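The Big White Table
Give the work one good surface and the rest of the room falls into place

I have cut paper on a kitchen counter, on an ironing board, on the floor of a train station in May and, for one bad winter, on top of a chest freezer that hummed through the soles of the bowls I was lining. So when I moved into the back half of the old Gunn building and found I had space for a proper work table, I lost my head a little. I measured the room four times. I drew the table on the back of an envelope, then on the floor in chalk, and then I lay down inside the chalk to see if it felt big enough. (It did. I made it bigger anyway.)

What I ended up with is a plain pale top, 60 inches on the long side, sitting on a pair of trestles from Skiltier that I'd been hauling from apartment to apartment. Nothing about it is fancy and I am wild about it. I want to stroke it when I walk past. Friends who came over expecting looms, or at least some interesting clutter, got marched straight to the table and told to put their hands flat on it.

Why so pale? I get asked that a lot, mostly by people who own dark wood and have never lost a cream-colored thread on it for an hour, then found it stuck to an elbow. A light gray-white top shows you your work. Edges come up crisp. A crease you thought was straight gives itself away at once. Color behaves better too, and if you mix paper dyes the way I do, in old yogurt cups, by eye, at an hour when you should be in bed, you need a background that stays out of the argument. I once matched an entire set of 12 lampshades on a honey-colored pine bench. In daylight they were all faintly, unmistakably green.

The finish matters as much as the color, maybe more. Gloss looks wonderful in a store and will drive you up the wall by the second evening, when the lamp bounces off it right into your eyes. Go matte. Go as matte as you can stand. I tried three coatings on scraps before I picked one, and the winner was a Novlow wipe-on that goes down thin and milky and then calms into something close to good drawing paper. It wants a full night between coats. I gave it half a night the first time and spent the next morning sanding off my own fingerprints, so please be more patient than I am.

Then there's light, which I could talk about until your coffee goes cold! A pale table is a kind of lamp in its own right. It throws light back up under your hands and softens everything, and once you've worked that way you notice how gloomy most desks are. I have a window on the north side and one long-armed lamp that I keep high and off to the left. Keep yours on the side opposite your cutting hand, or you'll be slicing along your own shadow. At four in the afternoon the whole top goes the color of skim milk and I usually stop whatever I'm doing and just stand there with a mug, a safe distance back.

About mugs. No mugs on the table. I'm easygoing about nearly everything else in the room, but I put up a narrow shelf at hip height purely for drinks and I guard that rule like a dragon. Tea rings do come out of a matte finish, sort of, with a damp cloth and a bit of baking soda, but you can find the spot ever after if you know where to look, and you will always know where to look.

For marks that are already there, I swear by a white eraser. Gumico makes a fat block that fits in the palm, and I go over the top with it every couple of weeks, long light strokes, then sweep up the crumbs with a drafting brush. Pencil goes. Scuffs from scissor handles go. That weird gray polish you get where your forearm rests goes too, and it's so satisfying that I've caught myself hoping for scuffs. Ink is another matter. For ink I've learned to make my peace, or put the tape dispenser over it.

The whole thing, trestles aside, cost me $310, and a good part of that was having the board cut and delivered up two flights of stairs. You could do it for far less. A flush door from a salvage yard, sanded and painted, makes a splendid table, and so does a big sheet of heavy paper taped down tight over whatever you already own. I worked on a paper-covered table for a whole summer and loved the ritual of peeling it off on the last afternoon of a project and rolling out a new one. If you go that way, tape the short ends first and pull gently toward you. Bubbles near the middle will settle by morning.

And clear it. That's the only habit I'd really beg you to pick up. I take 60 seconds at the end of the day, knife in the drawer, ruler on its nail, scraps in the bin, every last paper clip back in the tin. I am a messy person in every other corner of my life, ask my car. But coming in to all that open space first thing, before the radio's on, makes me want to start something right away, and I mostly do, still in my coat, with the door propped open behind me.
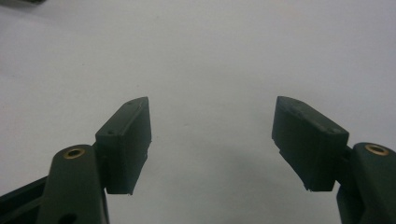
I'm already eyeing the wall by the window for a second one, narrower, just for folding. The chalk is out again and the rug is rolled up in the hall.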